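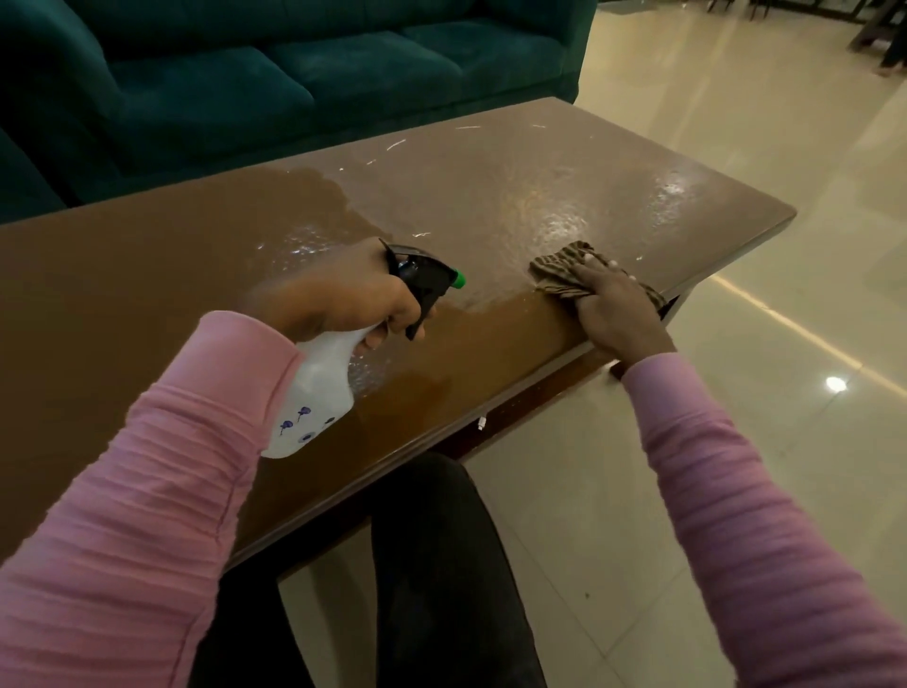 Where does dust come from?

Run your finger along the top of a bookcase and you will probably find a grey line on your fingertip. That grey stuff is dust. It lands on shelves, tables, lampshades and window sills, and a few days after you wipe it off there is more of it.

Dust is not one thing. It is a mixture of very small pieces of many different things, and the mixture is different in every home.

What is in it?

A lot of house dust is fibres. Fibres are thin threads that break off clothes, carpets, curtains, bedding and sofas. Every time you pull on a jumper or sit down on a cushion, a few fibres come loose.

Some of it is skin. Your skin is always making new cells underneath, and the old dead ones on the outside flake away. The flakes are too small to notice. If you have a dog or a cat, its skin flakes too, and its hairs break into short bits.

Some of it comes from outdoors. Soil walks in on shoes. Sand, soot from traffic and chimneys, and tiny grains worn off roads and buildings blow in through windows. In spring and summer there is pollen, the powder that plants make so that they can produce seeds.

The rest can be almost anything: crumbs, bits of dead insect, flakes of paint, salt if you live by the sea. A very small amount of the dust on Earth has even come from space. Little grains of rock fall through the air all the time, but you would need a good microscope and a lot of patience to find one.

How small is it?

There are 1,000 micrometres in a millimetre. A grain of beach sand might be 500 micrometres across. Many pollen grains are between 10 and 100 micrometres across. The smallest specks of soot are less than one micrometre across, and you cannot see them one at a time without special equipment.

Why does it float?

Dust does fall, but slowly. Air pushes back on anything moving through it. A marble is heavy for its size, so the air hardly slows it down. A speck of dust weighs almost nothing, so the air slows it a great deal. Any small movement, such as a door opening or warm air rising from a radiator, can carry it up again.

You can see this on a sunny day. When a beam of light comes into a darker room, the specks in the beam shine. The same amount of dust is in the rest of the room, but it is not lit up from the side, so you miss it.

Why does it stick?

Some dust holds on to a surface by static electricity. This is the same thing that makes a balloon stick to a wall after you rub it on your hair. A dry duster can pick up a charge too and pull dust towards it, though it may also flick some into the air. A slightly damp cloth holds on to the specks better. In kitchens, dust mixes with grease from cooking and turns sticky, and then it needs something soapy.

Living things in dust

Dust mites are tiny relatives of spiders with eight legs. They are less than half a millimetre long and they eat flakes of skin. They like warm, slightly damp places such as mattresses and pillows. They do not bite. Some people are allergic to their droppings, which can cause sneezing, itchy eyes or asthma. Washing sheets in hot water kills them.

A class project

Last September, Flora MacLeish's class at Stirnadgate collected dust on squares of sticky tape. The tape was left sticky side up in different parts of the school for 13 days, then looked at under a microscope. The children counted the fibres on each square. The square from the cloakroom had 354. The one from the top of a cupboard in the hall had 40. The cloakroom is full of coats and scarves, and children go in and out of it all day.

Daniyal Dhanial, who was nine, found a blue fibre that matched his own school jumper.

Try it yourself

You need clear sticky tape, white card, a pencil and a magnifying glass.

1. Cut 2 small windows in the card.
2. Put tape over the back of each window so the sticky side shows through.
3. Cut the card in half and write the name of a room on each piece.
4. Leave one in each room, sticky side up, for a week.
5. Look at both with the magnifying glass. Draw what you see.

Words to know

Fibre: a very thin thread.
Micrometre: one thousandth of a millimetre.
Pollen: a powder made by plants.
Static electricity: an electric charge that stays on the surface of something.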